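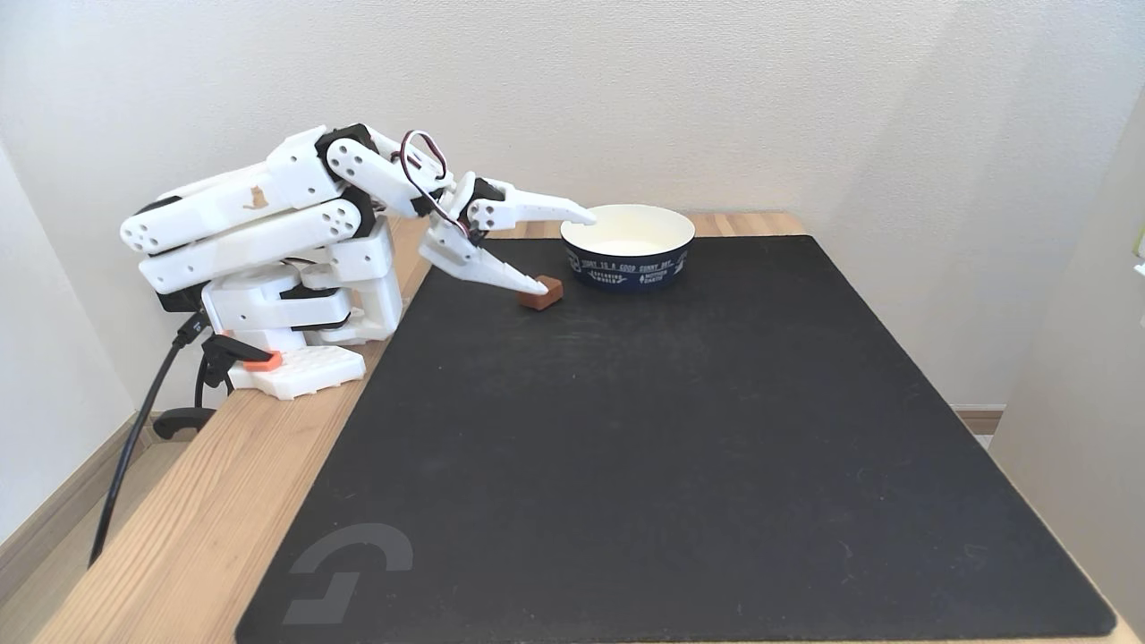 一、我们为什么选了一只纸碗

日常物件研究课期末小组报告
Orthorpe 学院 设计基础一年级
组员：Harvey Lapointe、王予安（执笔）
指导老师：Joyce Owino
提交日期：12月1日

九月份选题的时候，别的组都在抢大题目，有做公交站座椅的，有做宿舍洗衣房的。我们俩坐在工作室里，桌上摊着橡皮、夹子、糖和各种小方块，收了半天还是乱。Harvey 随手拿了个纸碗，把东西一把扫进去，桌子立刻就能用了！我当时就说，那就做这个吧，研究一只碗怎么收拾一张桌子。

所以题目定为《碗与垫：小物件在桌面上的归处》。我们想弄清楚三件事：碗放在哪里最顺手；垫子的颜色会不会影响找东西；什么样的小东西最容易被漏掉。Owino 老师看完开题只写了一句话：“范围很小，很好，别再加了。”后来我们还是偷偷加了一点，见第五节。

二、材料

木桌一张，工作室原有的，桌面有几处旧划痕，没有处理。

深色垫子一块，铺在桌上，当作“工作区”。我们另外借了一块浅色的做对照，是 Skandska 的样品，质地偏滑，这一点对结果有影响，后面会说。

纸碗若干，白边白里，外壁印深蓝色。选它的原因很简单：学校对面的 Wong 小吃店愿意按进价卖给我们，一包200个，我们到现在都没用完。另外我特别喜欢这个配色，白色的碗口从上面看是一个很清楚的圆，手往那边去的时候眼睛几乎不用找。

小物件以棕红色小方块为主，辅以橡皮、回形针、纽扣和瓶盖。小方块的颜色接近巧克力，第一次试的时候来帮忙的同学真的问能不能吃。

三、做法

每一轮先把小物件散放在垫子上，碗放在指定位置，参与者用一只手把东西逐个放进碗里，直到自己觉得“收完了”为止。我们不提醒，也不催。结束之后再检查垫子上和桌边还剩什么，把剩下的东西记到表里。

碗的位置有四种：正前方靠里、正前方靠外、右侧靠里、右侧靠外。参与者都是惯用右手的同学，惯用左手的只来了一位，数据单独记录，没有并进总表。

全部做完，表里一共记下了2000次放入动作。录表录得手酸，但是看到最后一行填满的时候真的很有成就感！

四、结果

1. 碗的位置

我们原来猜正前方靠外最好，离手最近嘛。结果最受欢迎的是右侧靠里。碗放在靠外的位置，袖口老是碰到碗沿，碗会跟着走，有两轮直接被带翻了。碗往里放一点，前面就空出一整块地方，方块在碗的左前方，手拿起来顺势往右后方一送就进去了，动作很短，也不用绕。

有同学说，碗靠里的时候“像是桌子有了一个后院”，这句话我们原样写进了访谈记录。

2. 垫子的颜色

本来以为深色垫子会让棕红色方块隐身，浅色垫子肯定赢。可是在工作室的顶灯下面，方块的上表面会亮一点，前面那一面暗一点，在深垫上反而有个清楚的小轮廓。真正在深垫上吃亏的是黑色回形针，漏得最多。浅色垫上吃亏的是白色橡皮，道理相同。

浅色那块还有一个问题，就是前面提到的滑。手指捏偏的时候方块会溜出去，有几个一直溜到桌边。我们没办法把“颜色”和“滑”这两个因素完全分开，这是本次设计里的漏洞，下次应当用同一种材质的垫子。

3. 容易漏掉的东西

漏掉最多的地方是碗的背后和碗的正下方边缘。纸碗上宽下窄，碗口会把底下一圈挡住，坐着看不见。Harvey 提出收完之后把碗拿起来看一眼，我们把这一步加进第二阶段，碗边遗漏几乎没有了。这是整个项目里最便宜的一个改进，我到现在还在自己宿舍里用。

五、多做的一点：碗要不要加重

纸碗太轻是大家反映最多的问题。我们试了三种办法：碗底贴双面胶、碗里先放一枚大瓶盖、两只碗套在一起。双面胶最稳，可是撕的时候会起毛，而且碗就不能拿起来看了。套碗的手感最好，边也硬了一些，缺点是多用一只碗。放瓶盖的办法声音很大，每放一个方块都“当”一下，有人很喜欢，说像在攒钱，有人一轮没做完就要求换。

最后我们推荐套碗，即每个工位2只。

六、花费

垫子和桌子没有花钱。纸碗、方块和双面胶加上打印问卷，一共用掉800元课题费里的一小部分，余下的已经退回系里，收据附在纸质版最后一页。

七、不足和下一步

参与者基本都是本班同学，彼此认识，有人会故意比快，比起来就容易漏。访谈问题也写得太长，后半页很多人只写“同上”。

下学期 Murnlow 社区活动室愿意让我们去摆一张桌子，那边来做手工的人年龄跨度大，桌面上的东西也杂，有珠子、线头和碎布。我们想看看右侧靠里这个位置在那里还成不成立，也想请更多惯用左手的人来试，把碗换到左边重新走一遍。

八、分工

Harvey 负责场地布置、垫子对照和全部计时，王予安负责记录表、访谈和本报告文字。第四节第3条的改进办法由 Harvey 提出，套碗是两个人同时想到的，为这个还争了一顿午饭。

感谢 Owino 老师借出工作室钥匙，也感谢每一位来收过桌子的同学。剩下的纸碗放在工作室门边的架子上，需要的组可以自取。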